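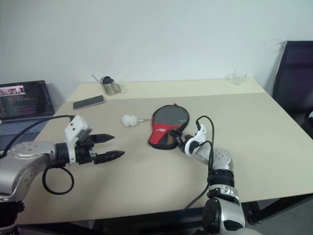

Last modified: Sunday, February 9, 2020

My project looks at how newspapers report crowd numbers at protests, and it got messy fast! I read 54 articles on the June marches in Clevedness (the Zerkar bridge one, mostly) and 11 of them gave no source for their figure at all. Police said 526 people, the organisers said far more, and the Fasine simply printed both. Rekha Sundaram helped me with the coding sheet, which we redid twice. I still need to go back over seven reports where the injured were counted with the arrested.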